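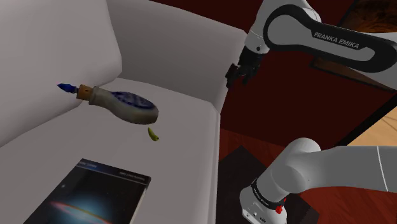

Olga Ramalho wants to know whether day-of coordination is worth paying for if the venue already gives you a manager. She has been quoted 2,955 for it by Canero, on top of a venue fee at Matley that supposedly covers "full event support," and she wrote in after last month's item to ask what she'd be getting twice.

Quite a lot, I suspect. Venue managers look after the venue. They want the doors open on time, the kitchen happy and everyone out by the hour on the contract. Whether your uncle is in the family photo is your problem. So there is a gap, and coordinators are right to point at it. What I doubt is the size of the bill. I read three sample agreements for this issue and the wording was mushy in all of them. "Vendor liaison" in one meant a single email the week before. In another, rehearsal attendance was extra, and so was anything after the cake.

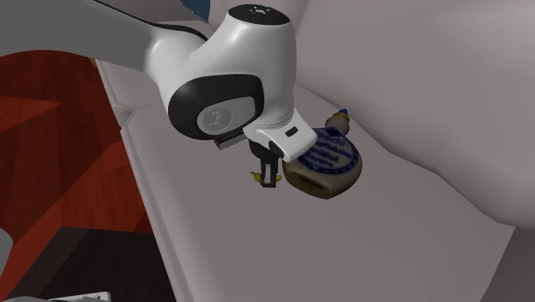

Ask for the timeline before you sign, and ask who writes it. Imside, the planning app half of you seem to use, will spit one out for free, and it's fine up to the point where the hair appointment runs late. Then you need a person with a phone. The same goes for decor. Most packages list "placement of personal items," and couples read that as everything, when the fine print often stops at the guest book and the place cards. If you're bringing a small ceramic flask for each table, get it in writing that a human being will set them out, and who packs them up at the end. Rüegg charges by the hour for that and at least says so up front, which I can't say for the others.

A few things I'd want on paper:

- the coordinator's name, and the name of the backup
- arrival and departure times
- how many guests before a second assistant is added (I've seen 30, I've seen 500)
- overtime, per hour, and who can approve it on the night

Olga, my guess is you could get by with 2 hours of paid setup help and a bossy cousin. But call Matley first and make them spell out "full event support." If the answer takes more than a paragraph, I'd like to see it — send it over and I'll print it in the next issue.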